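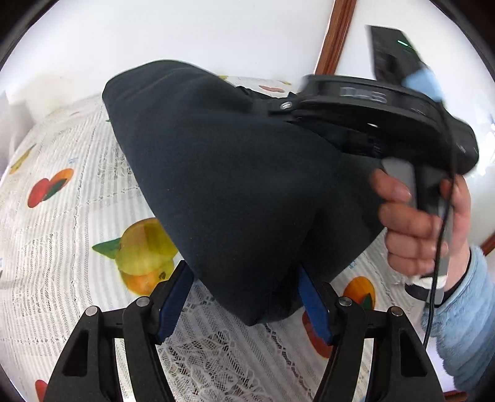
Open day at Orovstead, second table

Feb 26, 2020

The cloth station ran two hand-held grippers, one per hand, with dark navy fabric pinched between the blue pads. Muammer Akbulut gave the talk. Each session is logged as 18 short takes, and the set stood at 277 when I visited. The finger pads are soft enough to hold a fold without biting — my main question going in.

I asked how they line up timing between the two tools. Neusa Assunção said they sync at the start of each take and check drift at the end. She didn't have drift numbers with her and offered to mail them. I'll add them when they arrive.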